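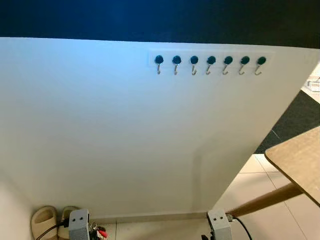 9 min read

Unit 4 notes: Comparing hands on small, annoying objects

These are the notes I talk from, cleaned up a little so you can read them before the bench session in Room 231. Some of it repeats what I said when we did suction cups in March. If you were there, skim until you hit the scoring part, and then please slow down, as that's where last year's group lost most of their points.

Start with the keys

I always start with keys. They're flat until they're not, they slide over each other, the ring goes wherever it wants, and every one of us has dropped a set while holding a grocery bag, so we all have a feel for how awkward they are. There's a set with a bright red tag down by the left finger in the view above. Now try to tell me whether those keys are on the floor or in the hand. I've stared at it plenty and I wouldn't put money on either one! The camera sits up at the head and looks down past the fingers, and from that angle a key on a tile and a key an inch above a tile are very nearly the same set of pixels.

So that's your first lesson and we haven't picked anything up. A head view is great for finding things and poor at telling you whether you've got them. When you compare two hands, and your only evidence of a grip is the head view, you'll end up scoring the camera instead of the hand. Write down how you know you have a grip. Finger gap, motor current, a second view from the side, a person standing there saying "yep, got it" -- any of those is fine with me as long as it's in your log and it's the same for both hands.

Then look higher up, at the row of hooks on that white panel. Seven of them, little silver J shapes on dark round bases. Hanging a key ring on one is the task I'd give you if I were feeling mean (I am, it's task four). The ring has to be open toward you and the hook tip has to go through it, and meanwhile the fingers that hold the ring are taking up most of the room you need. The hooks also look bigger toward the right, simply because they're nearer, and I've watched more than one group tune their approach on the near end and then miss badly at the far end. Pick your hook before you start and stay with it for the whole run.

The two hands

You'll be comparing the Vokdale parallel hand and the Ostetti soft-pad hand. Same arm, same controller, same evening if you can manage it.

The Vokdale is the plain one. Two blocky fingers, they stay parallel, they open and they close. It's rated for 500 grams and nothing on our list comes anywhere near that, so please don't spend a paragraph on payload. What matters is the fingertip. The faces are flat and fairly thick, and when you come down on something thin, like a card, the tips land on the table before they get under anything. People fix this by tilting the wrist. That works, but tilting the wrist is now part of your method, and you have to tilt it for the other hand too or explain why you didn't.

The Ostetti has pads that give a little. Lovely on anything lumpy. A plush toy, a crumpled bag, a coil of cable, it just sort of settles in and holds. On narrow hard things it can be a pain. A key will rotate in the pads when you lift it, and by the time you get to the hook it's pointing at your elbow.

Gwawr Eynon ran both hands two years ago for her project and came out strongly in favor of the Vokdale. Unai Llorente ran them last year and came out just as strongly for the Ostetti. I've read both reports and I think they were both careful. Gwawr's objects were nearly all metal. Unai's were mostly soft or in bags. Go read the object lists before you read the conclusions, it'll save you an argument.

Choosing your objects

This takes longer than anyone plans for. My advice is to dump far too much on the table and then take things away. You want a spread of thickness, of stiffness, and of how much the thing moves when it's nudged. Round things roll and light things scoot. Anything in clear plastic is its own special misery, as the depth camera reads straight through it half the time and gives you the height of whatever's inside.

A few that have been good to us:

Tape rolls. Cheap, sturdy, and there are at least three sensible ways to hold one: across the outside, one finger down the hole, or pinching the rim. Two hands will often prefer different holds, and that's a real finding.

Keys, see above.

Something with a cord or string on it. The string doesn't weigh a thing and it still gets under the fingers and ruins the lift.

Wire-framed glasses. Use an old pair. I mean it. Leire Benítez used her current pair, once.

A carabiner, for the open loop.

Small fans or anything else with a grille. The fingertip catches in the gaps, which sometimes helps you and sometimes doesn't, and I'd like to hear about both.

Don't sort your objects into neat rows. Real tables aren't like that, and a hand that does well with a clear hand's width on all sides can fall apart when there's a neighbor. Clutter is a condition, so write it down like one. Ainhoa Sepúlveda sketched her table layout on paper before every run and taped the sketch into the log, and I could rebuild her whole setup from it a year later. Take the ten minutes.

The approach

Most of the failures I see are over before the fingers close. The hand comes in low over the near edge of the table, the cable loop is hanging off one side, and something gets bumped. Watch the cable. It's stiffer than you think near the connector, and it pulls on the wrist when the arm reaches out. If your hand keeps landing a bit to one side of where you sent it, check the cable before you touch the calibration -- I lost most of an afternoon to that one.

Come over the target and stop. Have a look. Then go down. It feels slow, and when you're driving by hand you'll want to do it all in one swoop, but the pause gives you one clean view from above that you can compare between runs. The arm in the next view is about there, just past the table edge and over the white tape, with a thin red string trailing off the roll to the left. Before you'd close on that, you'd want to decide about the string. Do you grip across it? Do you come in from the other side? Whatever you choose, say it out loud so your partner can write it down. 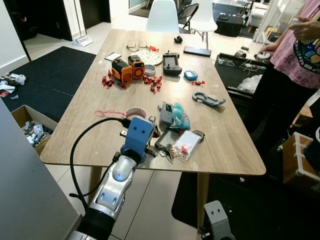

Scoring

Each object gets 11 attempts per hand. Why not ten? I want an odd number, so that "it worked half the time" isn't available to you and you have to commit. Split them however you like between sessions, but alternate the hands in blocks. If you do all the Vokdale runs first and all the Ostetti runs second, you're also measuring how much better you got at driving, and you will get better.

Score every attempt with one of these words:

Clean. Picked up, held through the move, set down where you meant to.

Messy. It got there, but it slipped, rotated, or took a neighbor along for the ride.

Dropped. You had it and then you didn't.

Missed. The fingers closed and came up with nothing.

Stopped. You or the controller called it off. Say which.

Please don't invent half categories. If you're stuck between clean and messy it's messy, and put a note beside it. The notes are the part I enjoy reading anyway (Hanneke Wuyts wrote "ring swung like a bell" next to one of hers and I knew right away what had gone wrong with the wrist speed).

Don't throw out attempts either. You get a do-over only if something outside the test broke into it, say a person walked into the table, and then the reason goes in the log too.

Controllers, briefly

You can drive with the handheld stick or with the Quintana teaching arm. I'm not grading which. The stick is easier to learn and worse for rotation. The teaching arm is great for rotation and tires your shoulder out, and tired shoulders make for sloppy approaches by the end of an evening. Pick one and use it for both hands. A group once used the stick for one hand and the arm for the other, and they had pages of beautiful numbers that I couldn't do a thing with.

If you're using the Hanent logger, start it before you power the hand. It grabs its zero at startup, and if the fingers are already moving, the gap reading is off for the whole session. The fix is to restart everything. Sorry. I've asked.

What to hand in

A table with objects down the side and the two hands across the top, with the counts for each word. Your layout sketches. One page on where the hands differed, with at least one object where you expected a difference and didn't find it. And a short paragraph on how you knew you had a grip, which brings us back to those keys.

I don't need a winner. If you'd like to name one, go ahead, but tell me for which objects and driven how.

Bench slots open at 4 p.m. and the sign-up sheet is on the door of 231. Bring your own tape roll if you can, ours keep getting used up as tape.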